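Period covered: January to April. Fourth report under the Tang Meadow grant.

## Where we are

Work on the lower meadow at Gralham is slightly behind the plan we sent you in the autumn. The hedge is finished, the ditch is mostly finished and the new gate is not in yet. Spending is within budget.

## Hedge

All 425 metres along the lane side have now been laid or replanted. The old hedge was in better shape than the survey suggested at the northern end, so we kept more of it and put the spare plants into the gaps near the road. The mix is mainly hawthorn, with blackthorn, field maple and some dog rose. We ordered 300 extra whips from Borkance, who delivered on a wet Friday when the track was too soft for the van. They had to be heeled in by the road and carried down the following week.

Early losses are low. Rabbits have got at the section by the stile, where the guards were the short type left over from the first order. These have been swapped for taller ones.

## Ditch and wet ground

The ditch was cleared by hand from the culvert to the bend. Below the bend the bank is too steep to work safely from the field side, and we are still waiting for the neighbouring farm to agree access across their strip. We have asked twice and expect an answer before haymaking.

The shallow scrape filled within a few days of being dug and has held water since. It is a little deeper at the eastern edge than drawn. We would like to leave it that way — the slope is gentle and frogspawn was found there in March.

## Seed

Yellow rattle was sown on the two scarified strips in November and came up well on the upper one. The lower strip is patchy. It floods more often than we allowed for, and we may try a different mix there, with ragged robin and meadowsweet.

Green hay is due to come from Gasano again this summer. Their field was cut late last year, which left us little time to spread it before the rain. We have asked for an earlier date.

## Plant survey

The April walk recorded 49 species across the whole site. Cowslips are spreading outwards from the bank by the old trough. Creeping thistle is still a problem in the south corner and will be pulled in June, before it sets seed.

## Gate and path

The gate is late. The first one supplied was the wrong width for wheelchair access, and the replacement is on order. Until it arrives the path is open only from the road end. The surface has settled well apart from a soft patch by the ash tree, which needs another load of stone.

## Money

We have 21 days of contractor time left, enough for the ditch and the gate. We ask to move the unspent part of the fencing line into path stone. The total would stay the same.

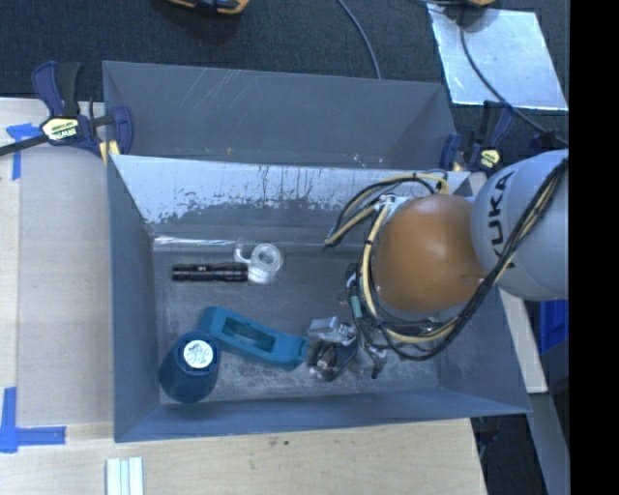
*Reading time: 3 minutes*

The next report will follow the hay cut.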